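Workshop tips: getting the planner and the camera to agree

Collected by Pin-yu Chu, last changed 21 September 2021

These tips are for people who run a small arm at home or in a shared workshop and write their own control code. I use Kanance for planning and Skivau for the object detection, but most of it should work with other tools.

Set the speed limit in the planner and again in the controller. One day you will change the first and forget the second.

Give every object its own approach height. For a basket with an open top I plan from straight above the rim, then go down in short steps. A sideways approach is fine for fruit and blocks.

Keep the lid as a separate object in the model. If the detector joins lid and basket to one shape, the planner sees a big obstacle and finds no path.
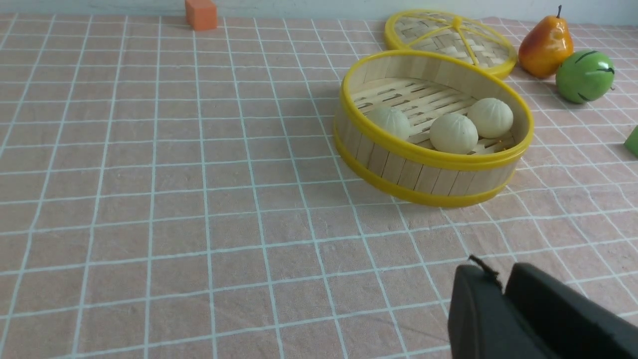

Open steamer with three buns, lid set down behind it.

Buns of a pale colour on light bamboo are hard for segmentation. Lower the exposure a little before you train again – for me it helped more than new labels. When two buns nearly touch, ask for the centre of each pleated top and ignore the outline.

A cloth with a printed grid is handy for checking the calibration. Fit the lines, compare them with the camera model, and save the error in the log.

Name your log files by task and run number. My run 595 was the first one I could replay in Tellex without editing anything by hand.

Keep the old config for at least seven runs after a change.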